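Drundel method

The Drundel method is a classroom calming routine for children who show signs of worry at school. It was developed in Gallside and is sold to elementary schools as a set of cards, a wall chart and a teacher guide. Its claims of lasting benefit have not been well supported.

Use in schools

A child picks a card, moves to a quiet desk and follows a short breathing or counting task. The guide says most children settle within one session, but does not define "settle."

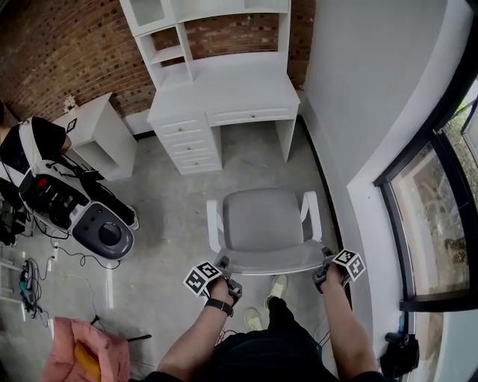 Evidence

The main study, known as the Joltcombe trial, enrolled 408 children. Only 161 were still taking part at the final check, and the published report leaves out the rest. Ratings came from teachers who knew which children had used the cards. A later review by the Chaudhry Center called the results "suggestive at best." Supporters often cite a survey of 555 parents, which had no comparison group.

Related articles
School refusal
Quiet corner
Breathing exercises for children
Joltcombe trial
Test anxiety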